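4.2 What ends up on the table

I'll admit I started this part of the study thinking packets would be the dull bit. Boxes, fine, you can stack a box. But Hélder Barreto and I spent most of July going through snack cupboards in Nidau (he did the asking, I did the scribbling), and it was the bags that kept us talking on the drive home! Of the 2,910 items in our household lists, 1,171 came in soft plastic of one sort or another, and people had far more to say about those than about anything in a tin.

Mostly they talked about finding things. A big bright bag gets spotted straight away, even lying on its back with the writing upside down, while the small plain ones slip behind it and get bought twice. One household in the Rocha flats had 14 packets of the same crackers, all open. Sweets were a bit different, as people liked being able to peek at what was left. Figure 3 has a good bag for this: mango on the front, net weight 320g, and a clear window showing the wrapped yellow sweets inside.
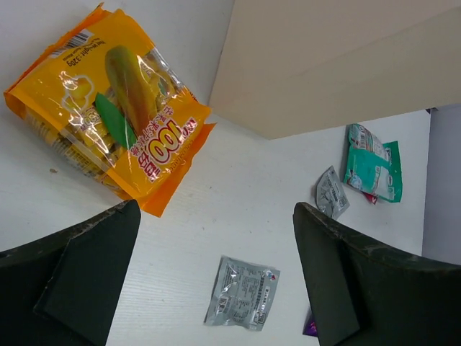 Figure 3. Bag of sweets on a white table with a beige box and smaller packets.

So when we asked people to sort their own shelves, I rather expected them to go by kind, sweets with sweets and so on. Plenty did it by size instead, big things at the back, and a few went purely by colour, which I loved. We come back to the colour people in section 4.3.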